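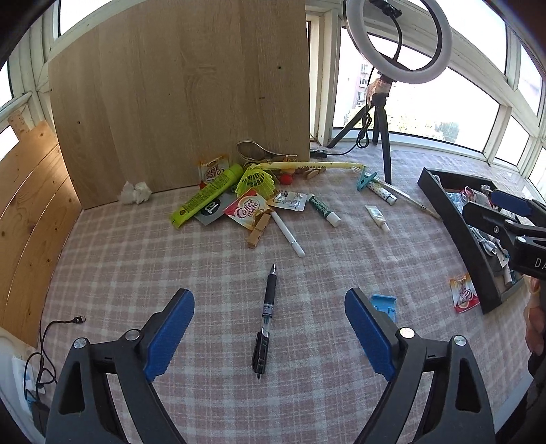

Every kitchen has a junk drawer, and mine had reached the point where it would only open if I gave it a good hip bump. If yours is the same, set yourself up one evening, put the kettle on, and tip the whole lot out onto the table before you do any sorting at all. I know it looks worse for a while (a checked tablecloth covered in creamer packets, clothespins, little tubes and pens is enough to make anyone want to shovel it back in), but it really is so much easier to sort when you can spread things out!

Now find 4 containers. I used two old Grelska cookie tins and a pair of shallow boxes from Fostby, but anything low-sided will do nicely.

1. Start with the pens. Try each one on scrap paper and keep the ones that write.

2. Gather up the food packets, the creamer and sugar and so on, and check the dates. These go in the pantry next to the coffee.

3. Clothespins and clips go together in one box. You'll be glad of them when a bag of chips needs closing.

4. Tubes next, and do read the labels, as hand cream and glue can look awfully alike.

5. Cables get a tray to themselves, each one coiled and held with a twist tie.

Wipe out the drawer with warm soapy water and let it dry before anything goes back in.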